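Consumer Claims and Everyday Evidence
Handout 6: Food storage, freshness and what the label promises

Read this before the session and bring one food container from home, with its lid. If you still have the packaging, bring that too. The packaging is usually where the trouble starts.

1. Where we left off

Last time we looked at cleaning products and the phrase "up to." The same phrase turns up here, along with "airtight," "fresh longer" and my own least favorite, "lab tested." A test took place. We are rarely told what was tested, against what, or who paid for it. Keep those three questions in the margin as you read.

2. The claim that food "stays fresh longer"

Longer than what? The Drorex leaflet in your packet says its containers keep salad fresh "up to 65% longer." Look for the comparison. It is in the small print on the back: an open bowl. Almost anything with a cover will beat an open bowl, including a dinner plate turned upside down. The number may well be true and still tell a shopper nothing about whether to buy this box or the cheaper one beside it.

"Fresh" is the other loose word. It could mean weight lost as water, or how a panel of tasters scored the leaves, or how many bacteria grew. These can point in different directions. A lettuce can be crisp and unsafe, or limp and perfectly fine to eat. When a company does not say which one it measured, assume it chose the one that came out best.

3. The claim of "airtight"

Ask for a time and a condition. A seal that holds for an hour on a counter has not been shown to hold for a week in a freezer. Plastic shrinks in the cold, gaskets stiffen, and rims pick up scratches in the dishwasher. The Gokix product sheet mentions 800 openings and closings, which sounds like a lot, but it does not say whether anyone checked the seal afterward or simply noted that the lid had not cracked. Those are two different tests.

A common home check is to fill the container with water, close it and turn it over. This tells you about water. Air and smells get through gaps that water will not, so a dry counter is weak evidence for "airtight."

4. Surveys and happy customers

Wevinura ran a survey in January and reports that 41 of its customers "noticed less waste." I have three complaints. There is no total, so we can't work out a share. The people asked had already paid for the product, and people who have paid for something like to think it worked. And noticing is a poor way to measure garbage - you would have to weigh it. I would not throw the survey out, but I would not repeat the number to a friend either.

5. What does have decent support

Keeping the fridge cold matters more than the box. So does putting leftovers away promptly, in shallow layers, and writing the date on them. None of this can be sold for much money, and you will find very little of it on a package. Covering food does slow drying and keeps smells apart. I know of no good reason to believe a high price adds much to that, though I am willing to be shown a fair test.

6. Looking at lids

Notice the rim and the middle of a lid before you read a word about it. A raised rim looks sturdy. Looking sturdy is not a measurement.

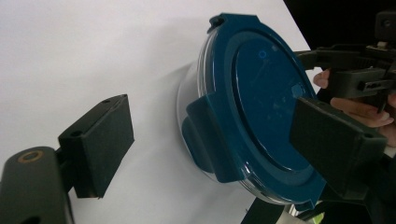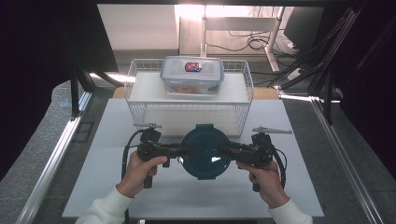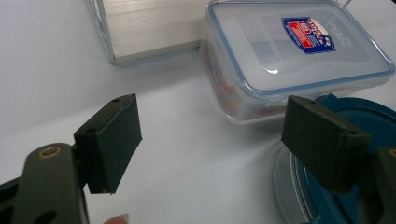 7. Exercise for the session

Work in pairs. Pick one claim from the packaging you brought, or from the Sárközi catalog page if you brought none. Rewrite it so that it could be shown to be wrong. "Keeps bread soft" is hopeless as it stands. "A sliced loaf loses less weight in this box over three days than in its own bag" is something you could check with a kitchen scale.

Then write down what result would make you change your mind. Do this before you discuss which answer you expect. Most of us find this part uncomfortable, and some pairs will want to skip it - please don't.

Hand in one page per pair. I want the original wording copied out exactly, your version under it, and a short note on what the original left out. Spelling will not be graded. Vague words will.

8. For next time

Read the section on averages and bring a receipt from any grocery store.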